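On Lending Household Goods Among Neighbors

Posted in December by Genalyn Saludo
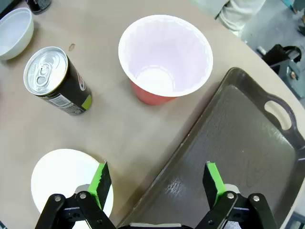

Zixuan Guo wrote in response to my previous entry that a lending shelf cannot work without deposits, and that any building which attempts one will own a box of broken things within a year. I have given the comment some thought, as it touches on a matter that residents of the Estine building have discussed at length. My position remains that deposits are unnecessary for ordinary household goods. I set out the grounds for it below, together with the terms under which the shelf has operated.

The shelf stands on the ground floor, beside the mailboxes. It was established after the Flelto store on Prurton Street closed and residents were left with no convenient place to buy a baking dish or a set of measuring cups. The first contributions came from people who were moving out. Items were listed on paper, and the list was later copied into a shared spreadsheet. It now holds 133 entries. Kitchen goods make up the greater part, followed by hand tools and then a small group of items that resist any heading, among them a slide projector and a crib rail.

Borrowing is open to all residents. The borrower writes a name, an apartment number and the item on the sheet, and is asked to return the item within 14 days. An extension may be had by writing a second line. No reason is requested. In the period covered by the present spreadsheet, 198 loans were recorded and four items were not returned. Of those four, one was a garlic press and one was an umbrella which, in my view, should never have been accepted in the first place.

The deposit question was raised formally in the spring. The proposal was for a flat sum held in an envelope. I opposed it on two grounds. The first is that the sum would have exceeded the value of most items on the shelf. A wooden spoon does not warrant a bank. The second is that the residents who make the most use of the shelf are those who have recently arrived, and they are the least likely to have cash at hand on the evening they find they need a can opener. The proposal was withdrawn and has not returned.

It is fair to record what has gone wrong. Glass baking dishes come back chipped more often than I would like, and chipped glass is now discarded at once. Electrical items were accepted without inspection for the first months, which was an error. A resident of the fourth floor found a frayed cord on a hand mixer, and since then anything with a plug is tested before it is listed. We also accepted far too many mugs. Mugs are no longer accepted.

There is in addition the matter of the pressure cooker, which generated more correspondence than any other item. It was out on loan for most of the winter, passed directly from one household to the next without being written down, and was at one stage believed lost. It was located on the second floor. Direct transfers are permitted, but both parties must now sign the sheet.

Residents of the Tian building across the courtyard have asked whether they may join. I am in favor, subject to their contributing goods of their own and keeping to the same sheet. Their building is larger than ours, and a second shelf on their side would be the sensible arrangement. The hardware estimate we obtained for a closed cabinet came to 400 dollars, which I consider excessive. Open shelving would serve.

To return to the comment. I accept that small losses will continue, and that some of them will be due to carelessness. The cost of replacing the four missing items was modest and was met by people who offered before they were asked. Should losses increase, I would first shorten the list to sturdier goods and only then reconsider a deposit on tools.

Contributions of measuring cups, a working kitchen scale and a medium-sized stepladder would be welcome at this time. They may be left beside the mailboxes with a note giving the apartment number.

Last updated: December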